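회사 소개

Witar는 로봇 핸드와 휴대형 그리퍼를 사용하는 작업장의 절차를 정리하고 점검하는 회사입니다. 1993년에 포장 설비 정비 업체로 시작했고, 지금은 자동화 작업의 안전 규칙과 작업 기준을 문서로 만들고 그 기준이 현장에서 지켜지는지 확인하는 일을 주로 합니다. 직원은 59명이며, 사무실과 시험실은 같은 건물에 있습니다.

하는 일

업무는 크게 작업 기준서 작성, 현장 점검, 작업자 교육으로 나뉩니다. 기준서는 고객사의 설비와 취급 물품을 직접 본 뒤에 씁니다. 다른 회사에서 쓰던 문서를 이름만 바꾸어 드리는 일은 하지 않습니다. 현장 점검은 기준서를 쓴 사람이 아닌 다른 직원이 맡습니다. 점검 결과에는 고친 항목과 아직 고치지 못한 항목을 함께 적습니다.

교육은 반나절 과정과 하루 과정이 있습니다. 하루 과정의 오후는 모두 실습입니다. 교재는 교육을 받는 회사의 기준서를 그대로 쓰기 때문에, 기준서가 아직 없는 곳은 작성 작업부터 신청하셔야 합니다.

우리가 지키는 기준

시험실에서 쓰는 내부 기준의 이름은 Landora입니다. 처음에는 한 장짜리 점검표였는데 항목이 늘어나 지금은 100개 항목이 되었습니다. 항목을 새로 넣으려면 시험 기록이 최소 세 건 있어야 하고, 쓰이지 않는 항목은 해마다 11월 검토에서 뺍니다. 고객사에 드리는 기준서도 같은 방식으로 관리합니다.

자주 문의하시는 항목을 몇 가지 옮겨 둡니다.

- 작업대 위에는 해당 작업에 쓰는 물품만 둡니다. 공구, 음료, 개인 물품은 선반으로 옮깁니다.
- 투명한 물품은 불투명한 물품과 따로 시험하고 기록도 따로 남깁니다. 조명을 바꾸면 시험을 처음부터 다시 합니다.
- 그리퍼 손끝은 작업 시작 전에 양쪽 모두 살핍니다. 한쪽만 닳았더라도 두 쪽을 함께 교체합니다.
- 손끝이 벌어진 상태에서 접근하고, 물품에 닿기 전에는 오므리지 않습니다.
- 고정 나사는 교대 때마다 확인하고 확인한 사람이 서명합니다.
- 작업을 멈출 때에는 손끝 사이에 물품을 둔 채 자리를 비우지 않습니다.

투명 용기 항목은 문구를 가장 여러 번 고친 부분입니다. 벽면 너머로 작업대의 무늬가 비치고 모서리에는 빛이 반사되어, 용기의 경계를 어디로 볼지 작업자마다 판단이 달랐습니다. 현재 문구는 접근 방향과 조명 위치를 먼저 기록하고 나서 시험을 시작하도록 되어 있습니다.

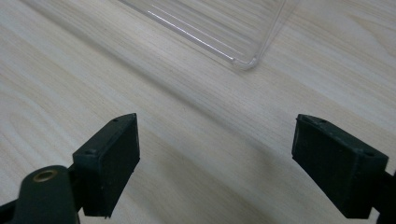 Veronika Pálfi는 이 항목이 너무 엄격하다는 의견을 보내왔습니다. 조명을 조금 옮길 때마다 시험을 처음부터 다시 하면 소규모 작업장은 하루 일정을 맞추기 어렵고, 옮긴 거리에 따라 재시험 범위를 나누는 편이 현실적이라는 내용이었습니다. “규칙이 지키기 어려우면 현장에서는 기록부터 빠집니다”라는 말도 덧붙였습니다.

이 의견은 다음 검토 안건에 올라 있습니다. 재시험 범위를 나누려면 기준이 될 거리를 정해야 하는데, 시험 기록이 아직 충분하지 않아 현재 문구를 그대로 두고 있습니다. 다만 기록 양식은 먼저 줄였습니다. 조명 위치를 글로 쓰던 칸을 없애고 작업대 도면에 표시하게 했습니다.

기준을 고치는 절차

의견은 고객사와 직원 누구나 낼 수 있습니다. 접수된 의견은 금요일 오전 회의에서 읽고 담당자를 정합니다. 담당자는 시험 계획을 세우고, 시험이 끝나면 채택 여부와 이유를 의견을 낸 분께 서면으로 알립니다. 채택하지 않은 의견도 해당 항목의 이력에 남깁니다. 안전에 관한 의견은 회의를 기다리지 않고 접수한 날 검토하며, 필요하면 관련 작업을 먼저 중지합니다.

기준서 작성은 Bernd Hellwig, 현장 점검은 Begoña Cordero, 교육은 Wahyudi Goh가 책임지고 있습니다. 시험실 운영과 기록 보관은 Bonifacio Garrido가 맡습니다.

맡지 않는 일

저희는 로봇이나 그리퍼를 판매하지 않으며 특정 제조사의 제품을 권하지도 않습니다. 법정 검사와 인증은 해당 기관에서 받으셔야 합니다. 저희 점검 결과서는 내부 관리용 문서이고 법정 검사 결과를 대신하지 않습니다. 사고 조사는 고객사가 요청한 경우에 한해 기록 정리를 돕습니다.

방문과 문의

시험실은 예약하신 분께 공개합니다. 방문하실 때는 소매가 늘어지지 않는 옷을 입고, 반지와 시계는 입구 보관함에 넣어 주십시오. 시험 중인 작업대에는 안내 직원과 함께 접근하셔야 합니다. 기준서 견본은 방문 당일 열람하실 수 있고 복사본은 드리지 않습니다.

공유 3 · 댓글 1

관련 글
Landora 점검표 작성 요령
손끝 교체 기록을 남기는 방법
Bustamante 작업장 점검 후기
Gikby 교육 과정 일정 안내
교대 시간의 서명 절차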